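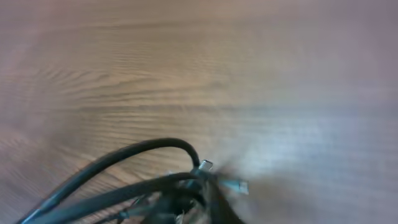

책상 위 검은 케이블 뭉치와 커넥터 (손목 카메라)

Dromier 케이블 데이터셋, 동아리 공개판 README

안녕하세요! 로봇 동아리 Dromier에서 데이터 정리를 맡고 있는 사람입니다. 원래는 부원들끼리 보려고 메모장에 적어 두던 건데, 다른 학교에서 자꾸 파일 구조를 물어보셔서 아예 README로 옮겼어요. 말투가 좀 편해도 이해해 주세요(발표 자료 아니니까요).

마지막 수정: 2018년 4월 27일

1. 무슨 데이터냐면

엉킨 케이블을 두 손가락 그리퍼로 집고, 옮기고, 가닥을 벌려 보는 조종 기록이에요. 저희가 나가는 Lloyd 학생 조작 대회에 '전선 정리' 과제가 있는데, 작년 10월에 처음 나갔다가 케이블 한 가닥도 제대로 못 빼고 내려왔거든요. 블록이나 컵은 그렇게 잘 집던 애가 케이블 앞에서는 완전히 바보가 되더라고요. 그래서 이번 학기는 통째로 케이블만 하기로 했습니다!

에피소드는 모두 622개이고, 사람이 직접 조종한 것만 들어 있어요. 학습시킨 정책이 혼자 움직인 기록은 여기 없습니다. 그건 따로 모으는 중인데 아직 남한테 보여 줄 수준이 아니에요...

2. 폴더 구조

episodes/ 에피소드마다 하위 폴더 하나
episodes/번호/wrist/ 손목 카메라 프레임
episodes/번호/joints.csv 관절 각도와 그리퍼 벌림 정도
labels/ 사람이 손으로 단 라벨
tools/ 읽기용 스크립트

joints.csv의 시간 열은 밀리초예요. 초기 버전을 받으신 분은 초 단위로 되어 있을 텐데, 그건 제가 잘못 저장한 거라 새로 받으시는 게 빠릅니다. 그리퍼 값은 0이 닫힘, 1이 완전히 벌림이고요. 중간 값은 팔을 껐다 켤 때마다 아주 조금씩 달라지니 절대값으로 믿지는 마세요.

3. 수집은 이렇게 했어요

조종은 저랑 Gwion Powell이 번갈아 했습니다. Gwion은 손이 빠르고 저는 느려요. 데이터에도 그 차이가 그대로 남아 있어서, operator 열로 나눠서 학습해 보면 꽤 재밌습니다(제 것만 쓰면 팔이 세월아 네월아 움직여요). 한 에피소드가 끝나면 케이블을 손으로 들었다가 다시 떨어뜨려서 모양을 바꿨고, 일부러 예쁘게 펴 놓는 건 금지였어요.
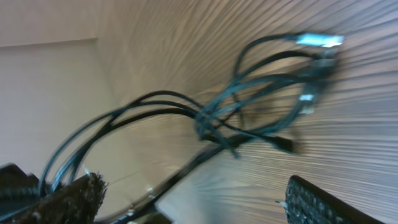
조종할 때 제일 어려운 건 깊이 감이에요. 손목 카메라 화면만 보고 내려가면 케이블이 손가락 사이에 들어온 것 같은데, 닫아 보면 허공인 경우가 정말 많아요. 저희는 결국 '닫기 전에 한 번 멈추기'를 규칙으로 정했습니다. 그래서 그리퍼가 닫히기 직전에 짧은 정지 구간이 있는 에피소드가 많을 거예요. 학습할 때 이 구간을 잘라 버리면 결과가 확 나빠지니까 웬만하면 그대로 두세요!

4. 라벨

프레임 3,405장에 손으로 라벨을 달았어요. 전체에 비하면 얼마 안 되지만 저희한테는 엄청난 양이었습니다. 라벨 도구는 Vuven을 썼는데, 저희 선배가 만들어 놓고 졸업한 프로그램이라 저장 버튼을 두 번 눌러야 저장이 돼요. 왜 그런지는 아직도 모릅니다.

라벨 종류는 이렇습니다.

plug: 플러그나 커넥터 끝부분
cable: 케이블 가닥
crossing: 가닥끼리 겹치는 지점
finger: 그리퍼 손가락
blur: 흔들려서 판단이 어려운 프레임

crossing이 제일 골치였어요. 검은 선 위에 검은 선이 지나가면 뭐가 위인지 사람 눈에도 헷갈리거든요. 의견이 갈린 프레임은 Shagufta Awan이 다시 보고 정했고, 그래도 모르겠는 건 unsure로 남겼습니다. 억지로 답을 채우지는 않았으니 unsure가 많다고 놀라지 마세요.

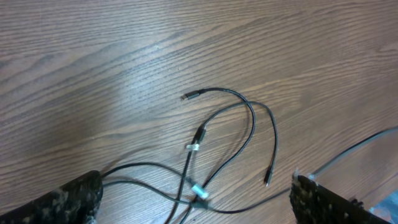

케이블 뭉치 양옆의 그리퍼 손가락과 가운데 아래쪽 청록색 클립

5. 알려진 문제

팔이 빨리 움직일 때 화면이 많이 번져요. 셔터 설정을 나중에야 손봤는데, 앞쪽 에피소드는 그대로 실었습니다. blur 라벨로 걸러 쓰셔도 되고, 저는 그냥 섞어 쓰는 편이에요. 대회장 카메라도 만만치 않게 흔들리니까요.

나뭇결 있는 상판에 빛이 반사되면 결이 하얗게 날아가는 프레임이 있어요. 밝기를 기준으로 플러그를 찾는 코드라면 여기서 헛것을 잡습니다. 저희 첫 코드가 딱 그랬어요.

에피소드 20개는 관절 기록이 중간에 끊겨 있습니다. 지울까 하다가 프레임은 멀쩡해서 남겨 뒀고, labels/broken.txt에 번호를 적어 놨어요.

6. 돌려 보기

tools/ 안의 view.py에 에피소드 번호를 넣으면 프레임과 그리퍼 값이 나란히 뜹니다. 처음이라면 7번부터 보세요. 천천히 움직여서 흐름이 잘 보여요(네, 제가 조종한 거예요). 학습 코드는 Destach라는 이름으로 따로 관리하고 있고, 주석이 반쯤 농담이라 정리되는 대로 올릴게요.

7. 사용과 문의

수업, 동아리, 개인 공부에는 마음대로 쓰셔도 됩니다. 대회에 쓰실 때는 참고 자료 칸에 Dromier라고 한 줄만 적어 주세요. 라벨이 틀린 걸 찾으시면 에피소드 번호랑 프레임 번호를 같이 보내 주시면 돼요. 시험 기간에는 답장이 많이 늦습니다!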